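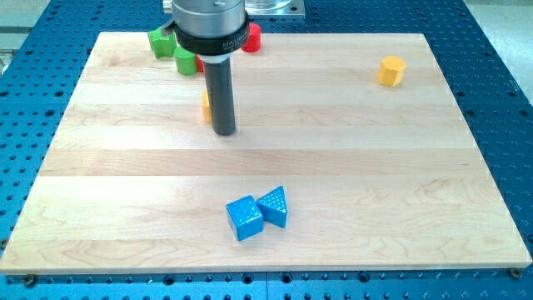
Figure 3. Work surface with blocks and pushing tool.

4. Operating Rules for the Pushing Cell

4.1 Scope

The rules in this section cover the tabletop pushing cell at Merardale. They were written after the first data collection period, when we found that two sites using the same arm and the same task list had produced records that could not be compared. The differences were small and dull: one site had turned its board between sessions, and the other had changed the height of the tool without writing it down. The first version of the rules was drafted by Mingxuan Lu, and the version given here is dated Mar 30, 2021. It applies to all 3460 episodes used in the experiments in Section 5. Episodes recorded before that version are not used anywhere in this paper.

We use "must" for a rule that makes an episode invalid if it is broken, and "should" for a rule where a break has to be written in the log but the episode can stay.

4.2 Board and table

The board must be fixed to the table before the arm is powered. Bolts go through the board into the threaded holes of the table, and the operator must check each one by hand at the start of a session. A bolt head must not stand in any area the tool is allowed to reach. We keep the bolts near the corners (two are visible along the front edge in Figure 3) and set the software limits of the tool 15 mm inside the board edge on all sides.

The same face of the board must be up for the whole of a collection period. Wood grain is useful texture for a camera, and a policy trained on one face can pick up on it. When a board is replaced, the new one gets its own board number and a full calibration, even if it was cut from the same stock. Boards should be wiped with a dry cloth between sessions. Oil, polish and spray cleaners are not allowed on the board at any time, as they change how the blocks slide.

The part of the table outside the board should be kept clear of loose items. Tools, spare blocks and cups go on the side cart. A block that leaves the board and comes to rest on the table ends the episode, and the operator must not put it back until the arm has been stopped.

4.3 Tool

All episodes use one type of tool, a straight cylindrical shaft with a flat rounded tip, hung below the arm's last joint. It has no moving parts and can only push. The gap between tip and board must be measured with a feeler gauge at the start of each session and again after any contact stop. If the second reading is outside the limit on the session sheet, all episodes since the last good reading are marked for review.

The tool must stay vertical during motion. Any wrist tilt is locked in the controller, and the lock is checked by the start-up script, Droko, which will not release the brakes until the check passes. Droko also writes the tool serial number, board number and speed limit into the header of each episode file. Operators should not edit these headers. If a header is wrong, the episode is removed and recorded again.

When the arm is paused between episodes, the tip should be parked above the board at the pause height. It must not rest on the wood. A long rest under load leaves a mark, and marks deeper than a fingernail can feel are grounds for replacing the board.

4.4 Blocks

The blocks are glossy molded plastic in red, yellow, green and blue, in several shapes. The shapes include a cube, a triangular prism, a cylinder and an octagonal prism. Each block has a name made of its color and shape, and these names must be used in the log and in spoken or typed instructions. "The round one" and similar wording caused a good share of the labeling errors in the early records.

Starting layouts are random. The reset routine draws positions for the blocks, and the operator places them by hand with the arm stopped. Blocks may touch at the start of an episode. Pairs in contact, like the blue cube and blue triangular prism in Figure 3, are part of the test, and removing them would make the task easier than the one we report. Operators must not tidy a layout after it has been placed, and must not choose a layout they think the policy will do well on.

A block may also be hidden from one view by the tool or by another block. This is allowed. The label for such an episode is written from the full log and not from a single image. In Figure 3, for instance, the shaft hides most of a red block and part of a yellow one, and a person labeling from that view alone could easily miss the red.

Blocks with chips, scratches or faded color should be taken out of use as a matched set. Mixing old and new blocks of the same shape is not allowed within a session.

4.5 People near the cell

One operator is in charge of the cell at a time, and that person's name goes on the session sheet. The operator must have the stop button within reach whenever the brakes are released. Hands go over the board only when the arm is stopped and the status light has changed. The speed limit at the tip is 50 mm/s during reset moves and is set per experiment otherwise.

Visitors should stand behind the floor line. We had no contact events with people during the collection period, but we do not take this as evidence that the rules are strict enough. The tool is light and slow, and a cell with a heavier tool would need its own risk assessment.

4.6 Breaks and review

Retno Hidayat reviewed the logs at the end of each week against the session sheets. The most frequent break was a missing second gap reading after a contact stop. In August the start-up script was changed to ask for the reading before it would go on, and no missing readings were found in later reviews. The next most frequent was informal block naming, which we reduced with a drop-down list in the Steron logging tool.

Sessions with more than 5 logged breaks were dropped in full, including the episodes that had no break of their own. This is a blunt rule, and Han has argued for dropping single episodes instead. We kept it for this paper so that the limit would be the same at both sites. The session sheet and the list of invalid episodes are included in the supplementary files.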